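Stusville Stone Yard open day - notes before I forget

Drove out with Delia Durán, got there late, missed the coffee. Writing this fast so excuse the mess. 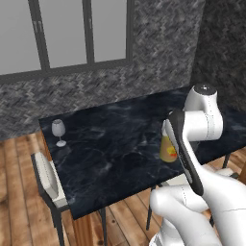 Parking first. Use the lower lot. The upper one fills early and then you sit behind trailers on a dirt road, which we did. Entry is free, you sign a sheet and they hand you a hard hat. Mine was too big and slid over my eyes all morning.

The yard belongs to Gallardo, has for 50 years. Slabs stand on edge in long racks outside, sorted by color, sort of. The darks are at the far end by the fence. Delia needs a piece for her kitchen so we spent most of our time down there. Prices are chalked on the side of each slab and some had washed off in the rain. Ask in the office. Don't trust the chalk.

Saw hall at 11. Loud! Ear plugs in a bucket by the door, take two pairs, the foam ones fall out. The big bridge saw was cutting a gray block and water ran everywhere, wear boots. Olga Valdebenito led our group. She has worked the polishing line for 8 years and she talks quick, no notes, answers anything. Somebody asked why veins look different on two slabs out of the same block and she pulled two offcuts out of a bin, wet them with a sponge and turned them till they lined up. Best part of the day for me.

Polishing is slower than I thought. One pass, rinse, change the pads, another pass. She let us feel a piece at each stage. The rough one is like a sidewalk. By the end it's slick as a plate.

Asked her about stains. Lemon juice and vinegar are bad on marble, wipe it right away. Oil soaks in. She reseals her own counter every October and uses plain dish soap the rest of the year. Delia wrote that down on her arm.

Lunch was a truck from Cullel. Pork sandwich, okay, too much bun. Line took nearly an hour so go before noon. Only picnic tables, no shade. Bathrooms clean.

After lunch there was a talk by a guy from Jolell on shipping slabs. I lasted half. Mostly insurance. The slides were to small to read from the back anyway.

The remnant sale is behind the office, open until 3. Offcuts from $2 for a coaster size up to $100 for something you could make a side table from. Cash only, they did have change. I got a green piece for the porch. Delia found her dark one, then measured again and it was short for the sink run - she left a deposit on a full slab instead. Delivery is extra, ask about stairs becuase they charge for those too.

Would go back. Bring gloves, a tape measure and a blanket for the trunk. Kids under ten can't go in the saw hall, so plan for that.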